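Making Your Own Refillable Wax Crayon Tins

If you've got a drawer full of broken red crayons (and if there are children anywhere near your house, I'm guessing you do), this is a lovely slow project for an afternoon at home. You melt the old stubs down into a shallow tin, and what you end up with is a slab of soft color you can scrape, press and smear onto paper with whatever you like. I've been making these since last May, when my neighbor Chiến Lý handed me a bag of wax ends over the fence and asked if I could think of anything to do with them. I could, as it happens, but it took me a few tries to get it right, so let me save you the trouble!

What you'll need

Old crayons or wax ends, all in one color family
A spoonful of plain vegetable shortening
A shallow metal tin, or just the lid of one
A clean soup can and a saucepan for melting
A wooden skewer
Baking paper and an old towel

Lids are my favorite, to be truthful. They're shallow, the rounded corners are easy to clean, and you can usually find two the same size, which gives you one to fill and one to try things out in.

Getting the wax ready

Peel the paper off your crayons first. If it's stubborn, soak them in warm water while you have a cup of tea and it will slide right off. Dry them very well afterward. Break them into pieces no longer than the end of your thumb and drop them into the soup can.

Set the can in a saucepan with a couple of inches of water and bring it up to a gentle simmer. Please don't put the can straight on the burner, and don't wander off to answer the phone. Wax can catch fire if it gets too hot, and this is a job for a grown-up from start to finish. Mine usually takes 22 minutes to melt all the way down. Stir in the shortening with the skewer once you can't feel any lumps. More shortening makes a softer slab, and I'd go easy the first time, as you can always melt it again and add a little extra.

Filling the tin

Put your tin on the folded towel, somewhere level, and pour slowly. I like to fill it right up to the rim. For a smooth top, pour it all at once and leave it be. For a lumpy, textured one (much more fun to work with, in my opinion), wait until it starts to thicken and then push it about with the skewer, making little ridges and folds. Let it sit for 2 hours before you touch it, longer if your kitchen is warm.

Trying it out

Stand a sheet of white paper up behind the tin so you can judge the color against it, and keep your spare lid alongside for test marks. A few thin scribbles on bare metal will show you whether the wax is streaky or too stiff.

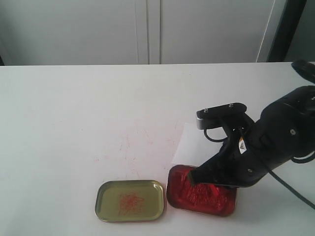
Go gently at the edges, where the slab is most likely to crack, and press in at a slant. If the wax crumbles, it wants more shortening. If it comes up greasy and won't hold a mark, melt in another crayon or two.

Cleaning up is easier than you'd think. Let any drips harden, lift them with an old plastic card, then wipe the spot with a drop of cooking oil and some dish soap. Never pour leftover wax down the sink. I let mine set in the can and save it for the next batch, which will be green if I can ever find enough stubs.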